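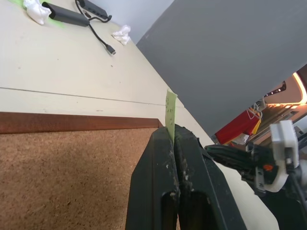
作業ノート/机まわりの整理

2020年8月8日

クリーム色の机を片づける日にしました。先週から物が増えて、ノートを開く場所がなくなりましたので。

机の上のもの:USBハブ、多ポートのアダプター、黒いケーブル、丸めた白い紙、コルクボード。緑のテープも一か所、机に貼ったままです。何の印だったか、私はもう覚えていません。Philomena Opokuさんが貼ったかもしれないので、聞くまではがさないことにします。

薄い緑の紙片は、ラベルとして使えるか考え中です。上のほうに小さい字のようなものがありますが、薄くて読みにくいです。次からはもっと太いペンで書きます。

ケーブルは棚の箱Bestikに入れる予定です。箱には最大24本まで入ります。端がUSB-Cのものは別の袋に分けます。前にまぜてしまって、探すのに54分かかりました。

コルクボードは、壁にかけるか、机に寝かせて使うか、まだ決まっていません。寝かせるとピンが落ちなくて便利ですが、場所をとります。10月の席替えのときにもう一度相談したいです。

残りの作業:白い紙を捨てる。机の継ぎ目のところをふく。備品番号1229のハブがどれか、台帳で確認する。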